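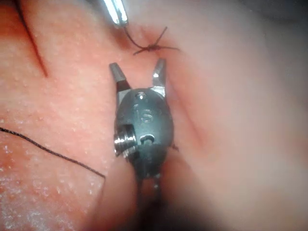 Photo: Keir Carnegie / Skelameo workshop

August, 7.40 am

Dye bath trial 2, madder on the Grellance wool. Bath up to temp slowly this time, Ieva watching the thermometer while I weighed out. 500 g fibre, 200 g ground root, soaked overnight in the blue bucket. Alum mordant as before, no cream of tartar becuase we ran out.

Colour at half an hour: thin orange, bit like weak tea. At the hour much better, proper brick. Pulled one skein there and left the rest in.

Tap water is the problem I think. Nokuthula says the hardness changed when they switched the supply and she's probably right — her weld went dull the same week. Try with rainwater from the butt next. Or chalk, pinch of, and see if it goes redder.

Batch 766 (the Yule yarn) took the dye patchy again. Same spots as last time, near the ties. Ties too tight!! Use the figure of eight, loose, four per skein. Erick to re-tie before anything else goes in the pot.

Left skeins cooling in the bath over lunch. Rinsed 2.15 pm, still bleeding on the third rinse, fourth clear-ish. Hung on the back line out of the sun.

Light test strips cut and pinned in the south window, half of each covered with card. Olanrewaju has the key to the chart, ask him before moving them.

To do
- order tartar from Zollemum, the small tub
- new lid for big pot, handle is going
- label the iron bath properly, somebody put a cream skein in it, now grey
- exhaust bath: keep, try silk scraps tomorow

Shares 2 | Comments 0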